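Minutes, teaching group, 22nd December

Kjell opened by thanking everyone for coming in so close to the holidays – it was much appreciated. He went over the tidying-up task, which we are still teaching by remote control, and asked that whoever is driving take it slowly, cushions especially.
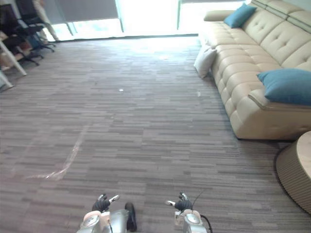 Joar felt that 42 good runs would serve us better than 500 hurried ones, and we all warmly agreed.

Action: Joar to write up the driving notes for Modia.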